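Gustow Allotments and Gardens Forum
Board: Water, soil and compost
Thread: Moving rainwater from the shed to the far beds

fennelrow
Posted Thursday, 7.12 am

I have a 1,000 litre tank behind the shed, fed from the shed roof. The beds that need the water are at the other end of the plot and slightly uphill. At present I carry it in cans, which takes most of an evening in a dry spell.

I am looking at a Sendby pump, the smaller of the two they list. Has anyone used one with a tank this size? I don't have mains power on the plot so it would run off a battery. I would also like to know if people bother with a filter on the intake.

plot_nine_b
Posted Thursday, 8.40 am

I have the small Sendby. It works, but it doesn't like grit. Mine blocked twice in the first summer. I now hang the intake a hand's width off the bottom of the tank with a bit of old tights over the end, and it has been fine.

Uphill you will lose a lot of flow. I would raise the tank on blocks before buying anything.

oldmarrow
Posted Thursday, 9.05 am

Please don't raise a full size tank on loose blocks. A thousand litres is a tonne of water. Ours at the bottom gate leaned over after a wet winter and had to be drained. If you do it, dig down and put slabs under first.

fennelrow
Posted Thursday, 12.31 pm

The tank is full at the moment so it is staying where it is. Even on blocks it would still be lower than the top bed.

I read the meter on the communal tap for my share last year and it came to 1,133 litres. That is barely more than one tankful, so in theory the roof could cover all of it if I had a decent way of getting it up there.

plot_nine_b
Posted Thursday, 12.50 pm

1,133 seems low for a full plot. Do you mulch?

fennelrow
Posted Thursday, 1.15 pm

Yes, heavily. Straw on the squash, grass clippings on the beans. I only water the salad beds and anything newly planted.

My idea is to pump in the morning into a second, smaller butt beside the top bed and use cans from there. The pump then only has to run once or twice a week and it doesn't matter if it is slow.

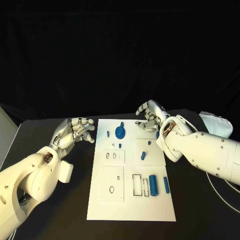 dampcorner
Posted Thursday, 2.02 pm

A second butt is the right way to do it. I have the same arrangement with 4 butts in a row, joined near the bottom with short lengths of hose. Fill one and the rest level themselves. They all need to stand at the same height or the lowest one overflows.

oldmarrow
Posted Thursday, 2.20 pm

I disagree about joining them near the bottom. If one connector splits you lose the lot. Join them at the top, so each one fills and spills into the next. You do have to dip from each in turn but you will never come back to four empty butts.

dampcorner
Posted Thursday, 2.34 pm

Never had one split. Top links leave you with water stuck in whichever butt hasn't got a tap.

oldmarrow
Posted Thursday, 2.41 pm

So fit taps.

greenhose
Posted Thursday, 5.18 pm

On the pump, have a look at the Cloner as well as the Sendby. It is heavier but the intake filter unscrews for cleaning. Pongsiri had them in before the summer, on the shelf by the fleece. I can't say if they still do.

Also put a lid on the second butt. Mine had mosquito larvae in it by June.

fennelrow
Posted Thursday, 6.55 pm

Thanks, I will ask at Pongsiri. Does anyone know what hose size the Cloner takes? I have a roll of ordinary garden hose and would prefer to use that.

greenhose
Posted Thursday, 7.30 pm

Ordinary garden hose fits with the adaptor in the box. Wider hose is better over a long run. See thread 421, where the same question came up and somebody timed both.

plot_nine_b
Posted Thursday, 7.48 pm

Drain the hose before the frosts whichever size you use. I left mine full one December and had to replace half of it.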